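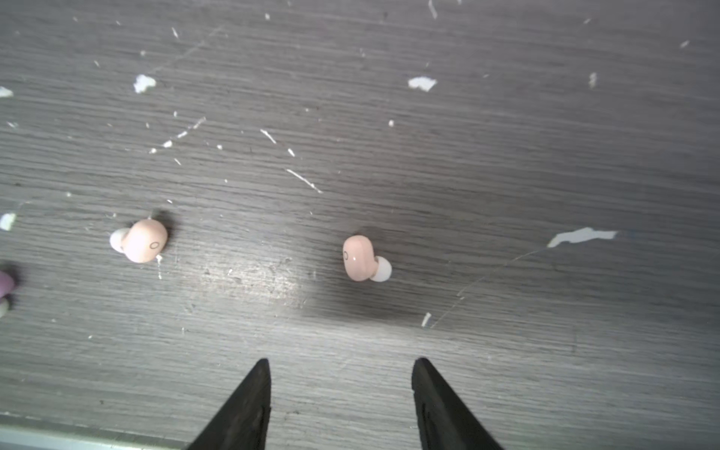 Figure 9.1 Two wireless earbuds on a worn work surface, with the fingers of a gripper open in front of them.

Chapter 9
When Part of the Job Is Automated

Small products that come back from customers have to be sorted by hand before anything else can be done with them. At Lollus, a returns center that handles earbuds, chargers and watch straps for several online stores, this sorting was the whole of the job for most people on the floor. A worker opened a bag, checked the item against the return slip, looked it over for damage and placed it in one of several trays. On a busy day the center took in 3,000 items.

In February the company put its first robot arms on the line. The arms were supplied by Forberg and run on scheduling software called Livutix. They pick up small items from the bench and move them to the tray that the software has chosen. They do not open bags, and they do not decide whether a scratched item can be sold again. Those tasks stayed with the staff.

On paper the change was a small one. The center employed 171 people before the arms came in, and no one was let go during the first months. Yet the workday was different for almost everyone near the benches. Sorters who used to handle an item from start to finish now dealt with the beginning and the end of the process, while the arm did the middle. Some liked this, as their wrists and shoulders hurt less by the end of a shift. Others said the day felt longer – they had less to do with their hands and more to watch.

New tasks appeared as well. Someone had to clear an item that the arm had dropped or gripped badly. Someone had to write down what had gone wrong, so that the supplier could adjust the settings. At first these duties had no name and no pay grade. They went to whoever was standing closest. The union representative raised the matter with management, and the two sides agreed on a new position, line attendant, with nine days of training and a slightly higher hourly rate.

Pace was a harder question. A sorter working alone could slow down after lunch and catch up later. With an arm at the next station, the rate was set in Livutix, and a supervisor could change it from the office. Workers asked for a limit on how often the rate could be raised and for a screen that showed the current setting. They got the screen. Talks on the limit were still going on when this chapter was written.

Cases like Lollus are common, and they raise issues that job counts do not show. The Nwankwo model, introduced in Section 9.2, gives us a way to study them. It treats a job as a bundle of tasks and asks of each one who does it, who sets its speed and who answers for mistakes.

In this chapter you will learn to
break a job down into tasks and tell which of them a machine has taken over
explain how automation can change the pace of work even when staffing stays the same
describe how new duties become part of a job, with or without a change in pay
compare the views of workers, supervisors and suppliers on the same change

Key terms
task bundle, line attendant, machine pacing, job grading, exception handling

Before you read
Think of a job you have held or seen up close. Write down the tasks that filled an ordinary day and mark the ones that a machine could do. Keep your list, as you will return to it at the end of Section 9.2.

9.1 Jobs and Tasks

A job title says little about what a person does all day. Two people who are both called "sorter" may spend their hours in different ways, depending on the products they handle and the tools they have. For this reason, studies of automation usually begin with tasks. A task is a piece of work with a clear start and a clear result, such as opening a bag or placing an item in a tray.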